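Right, a few posts on what it's been like since the arms came to our packing hall at Patgate. Long one, sorry, I'm on my break
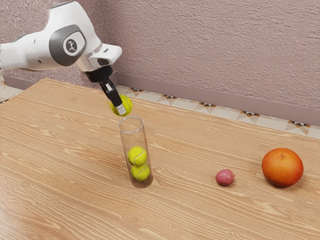

I've packed sports stuff here for 12 years, so yes, I was dreading January. Balls into tubes, tubes into boxes, that was my whole day. I could do it half asleep (and on earlies I was!)

Now I look after the arm on bench two. It gets practice runs in simulation before it's let loose on a new job, and I get asked what it's missing. Me! I left school with one GCSE and it was in textiles

My wrists are so much better. Farzana says the same about her shoulder, and she's off the physio list for the first time in ages

What I don't love: it's quieter. Four of us used to natter across that bench all shift. Rukhsana's moved to returns and Liette's on lates now, so I mostly see them in the car park

Also the target went up. It was 256 tubes a shift on bench two, now it's 479, and when the arm stops it's me legging it over while the number on the screen goes red

Pay went up 40p an hour for the new role. We asked for more. Nighat from the union is still on at them about it and I'd like it sorted before they put the next arm in on bench three

Anyway, break's over. If anyone at the Sovcombe site is getting them too, ask about training hours BEFORE you sign the new rota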